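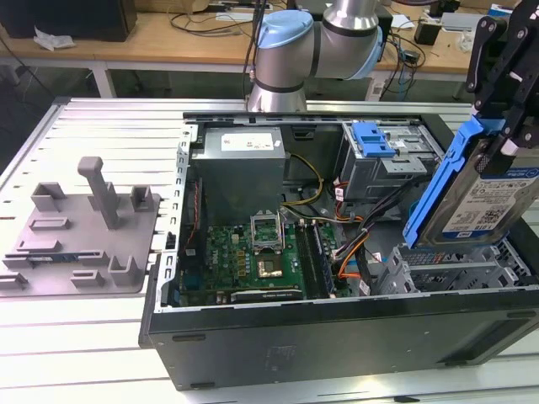 How do I find out when my great-grandfather sat on the Irarau borough council?

Asked by Si-eun Do

Hi all, hoping someone with more patience than me can help. Family story has it that my great-grandfather, Walter Hsiao, was a councillor in Irarau before the war, and might even have been deputy mayor for a year or two (my aunt says yes, my mum says he only filled in at a flower show). I've been through the newspaper site and found one election notice giving him 391 votes, but the top of the page is torn and there's no year on it. Is there a proper list of councillors anywhere? I'm a fair way from Irarau these days so I can't just pop in.

2 answers

Hjalti Kvaran
What a lovely thing to be chasing! The lists you want are the minute books, and the old borough ones went over to the Flerkby reading room when the councils merged. They aren't online, I'm sorry to say, but the staff will look up a name if you email them and give them a rough decade.
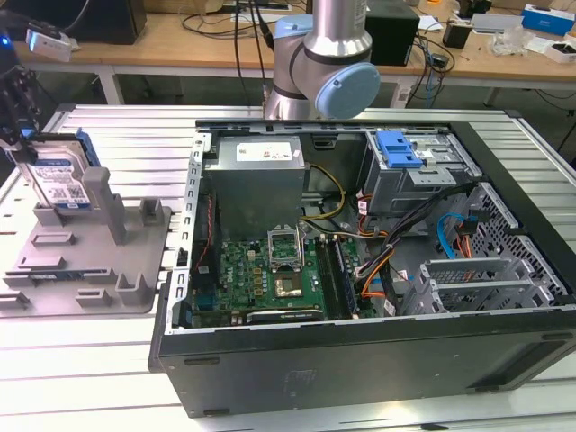
Ask for the first meeting after each election, as that's where the new members were sworn in and the deputy was chosen. It saves you paying for copies of endless talk about drains. Your 391 votes might help with the year too. The rolls are kept in the same room, and the one I used for my own grandfather's ward had 1243 names on it, while a later one had 2150 after the boundary moved out past the railway. If the notice has votes for the other candidates, add them up and see which roll makes sense. And do check whether he was elected or appointed to a vacancy, because the papers weren't always careful about it. Phones are answered Thursday mornings, if you'd prefer a chat.

Gokon
try the honour board in the old town hall, pretty sure its still up. only has mayors on it though I think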